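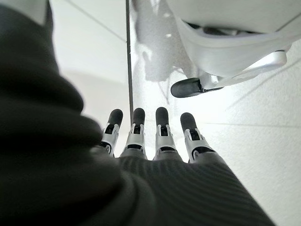 Main level, speckled floor, October.

To: Guzmán House residents' list
Subject: Re: Shared kitchen – rack, sink and floor

Dear residents,

The house office thanks everyone who replied to the October notice. A reply that raised several points is quoted below and is answered for the whole list.

> The notice asks us to leave the sink clear at night, but it does not
> say where the dish rack should go. Last year it stood on the counter
> and water ran along the back edge. Is it now meant to stay in the
> smaller bowl? Also, the new floor cleaner leaves a haze on the
> speckled floor. Could we go back to the old one?

The rack may stay in the smaller bowl. The larger bowl is to be kept free for washing and for filling pots. Plates should be stood on edge and put away by 10 p.m., and this applies to guests of residents as well. The counter on either side of the sink is shared space and should be wiped after each use, including the strip where it meets the yellow wall panels. Standing water in that corner was the cause of the repair last winter, which was charged to the house account at $688.

With regard to the floor, the office has asked Pima Supply to resume delivery of the former cleaner. Until it arrives, please use the Direer-free method set out in the house binder: warm water, a well-wrung mop, and a second pass with a clean cloth. The Skolter concentrate now under the sink is too strong for this floor unless it is diluted further than the label suggests, and residents are asked to leave it in the cabinet for the time being.
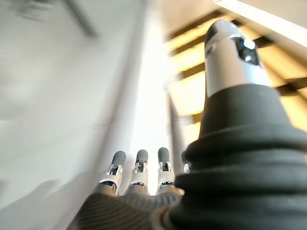 May items be left on the wooden stairs while the floor is being mopped?
The stairs must remain clear at all times. Shoes, bags and mop buckets should be placed along the wall until the floor is dry.

The order of work for the kitchen turn is unchanged and is repeated for those who have joined the list since spring.

1. Empty the rack and return the dishes to the cabinets. Chipped plates go in the box by the office door.

2. Rinse both bowls of the sink and dry the metal divider. Scouring pads scratch the steel and should not be used.

3. Sweep the floor from the far wall toward the stairs, then mop in the same direction.

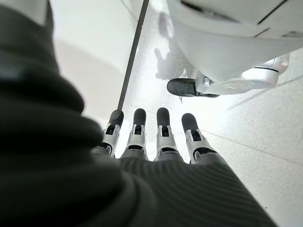
4. Wipe the counter and the cabinet fronts. A damp cloth is sufficient – spray cleaner has left streaks on the white fronts in the past.

5. Return the sprayer head to its place and check that the faucet is fully closed.

6. Sign the sheet in the binder.

Each turn is shared by 2 residents. Those who wish to exchange turns may do so by writing to this list before noon on the day before. 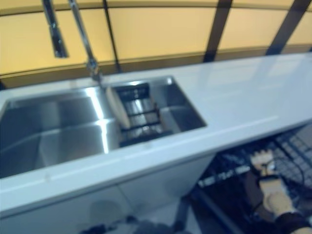
Double-bowl sink with the rack in the smaller bowl.

Questions about supplies should be sent to the office address and will be answered within 2 working days. Comments on the order of work may be posted here.

Guzmán House Office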